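Spending the gripper money before the year gets away from us

OK, so the budget form for next year is open, and I've been going back and forth on what to put on our line. Shiuli Samarakoon wants a second arm. I'd love a second arm too (who wouldn't!), but I keep coming back to fingers. Wunderlich quoted us 891 dollars for a set of ribbed ones, and the Wostex set is cheaper but ships in five weeks, and I have waited on a Wostex delivery before, thank you very much.

What we pick is ordinary drugstore and grocery stuff, bottles and boxes mostly, and that ought to drive the order more than any brochure does.

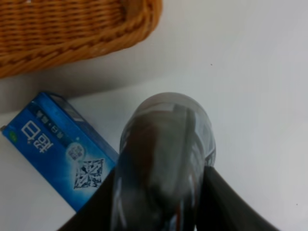
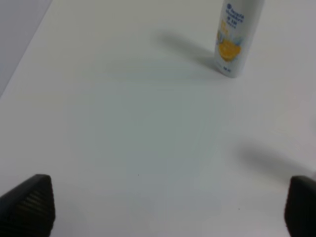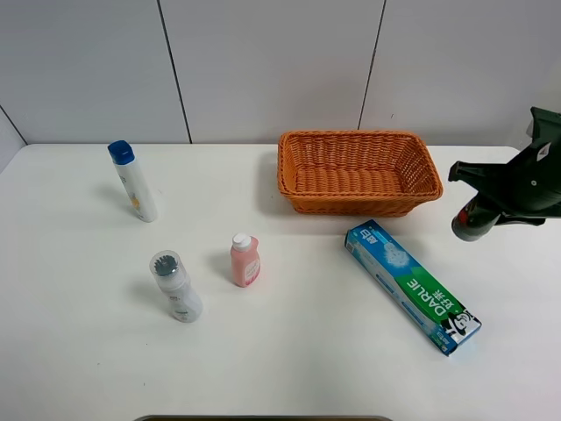
Bottles, a white tabletop and dark gripper fingers in all three.

Do we have to buy the fingers and the arm on the same order?

They can go in separately. Purchasing only needs both under the same project code, so I'm putting two sets of fingers in now and leaving the arm for the spring round, when Ekia should have its new price list out.

Rigoberto Agudelo has the spreadsheet, and he'd like your spare parts numbers in it by the end of December. Pads, cables, mounting screws, all of it, please – last year we forgot the screws and I paid for them out of my own pocket. The Trultness maintenance plan is already on its own tab, so leave that one alone.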